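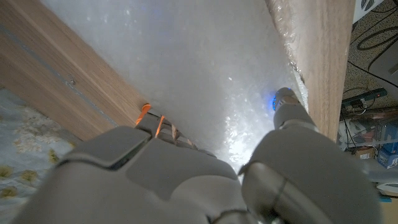 *Figure 4-1. Robotic hand gripping a translucent white block between two wooden boards.*

## 4. Preparing a Text Collection and Training a Model

This section applies to Parkness when installed on a single workstation. Sites that run Parkness under Plenari job control should complete Section 4.1 and then continue with Section 6.

Before starting, confirm that:

- the Parkness service is running and the status line reads `ready`
- you have write access to the project folder
- the source texts are saved as plain text in UTF-8 encoding

### 4.1 Importing the source texts

1. Open a terminal in the project folder.
2. Create the working folders:

 ```
 parkness init erwood
 ```

 The name `erwood` is used throughout this section. Replace it with the name of your own collection.

3. Copy the source texts into `erwood/source`. Each poem, story, or chapter must be in its own file.
4. Run the import:

 ```
 parkness import erwood
 ```

5. Read the import report. Files listed under `Skipped` have not been added to the collection.

A file is skipped when it is empty, when its encoding cannot be read, or when its text matches a file already imported. Correct the file and repeat step 4. Files that were imported earlier are left unchanged.

> **Note:** Page numbers, running heads, and license statements are treated as ordinary text. Remove them before import or they will appear in the generated output.

> **Caution:** Do not rename files in `erwood/source` after import. The index refers to them by name, and a renamed file is imported a second time on the next run.

### 4.2 Setting aside test texts

Parkness compares the model against texts it was not trained on. These are called held-out texts.

1. Open `erwood/settings.conf` in a text editor.
2. Find the line beginning `holdout`, and enter the number of files to set aside. The supplied value is 3.
3. Save the file and run:

 ```
 parkness split erwood
 ```

The files are chosen at random. To choose them yourself, list their names in `erwood/holdout.txt`, one name per line, before running the command. When this file is present, the `holdout` value is ignored.

Collections in more than one language must be split by language. See the worked procedure contributed by Cyprian Stępień in Appendix C.

### 4.3 Training

1. Close other programs that use the graphics card.
2. Start training:

 ```
 parkness train erwood --profile small
 ```

3. Wait for the first progress line. It is written after 500 steps and shows the training loss, the held-out loss, and the time remaining.
4. Leave the terminal open until `Training complete` is displayed. With the `small` profile, a typical collection takes around 2 hours.

To stop early, press Ctrl+C once. Parkness finishes the current step, saves a checkpoint, and exits. Training may be resumed by entering the same command with `--resume` added.

> **Caution:** Pressing Ctrl+C a second time ends the program without saving. Any progress made after the last checkpoint is lost.

If the held-out loss rises while the training loss continues to fall, the model has begun to repeat its sources. Stop the run and select an earlier checkpoint with `parkness rollback erwood`.

### 4.4 Generating sample text

1. Enter the following command:

 ```
 parkness sample erwood --start "The miller's youngest daughter"
 ```

2. Review the samples in `erwood/output`. A new file is created each time the command is run.
3. If the text wanders or breaks off in mid-sentence, lower the `temperature` value in `settings.conf` and repeat step 1.
4. If the same phrases keep returning, raise the value.

Change the value in small amounts - 0.1 at a time is suitable for most collections.

> **Note:** Samples may contain passages copied from the source texts. Run `parkness overlap erwood` before distributing any output, and review every passage marked in the report.

### 4.5 Storage and removal

Checkpoints are kept for 24 days and then deleted. To keep a checkpoint permanently, copy it to a folder outside the project. Copies can be opened in Parkness or in the Orlandini viewer, although the viewer cannot resume training.

To remove a collection, run `parkness remove erwood` and type the collection name when prompted. The source folder is not deleted.

Questions about this section should be sent to the documentation editor, Norbert Tóth, with the import report attached.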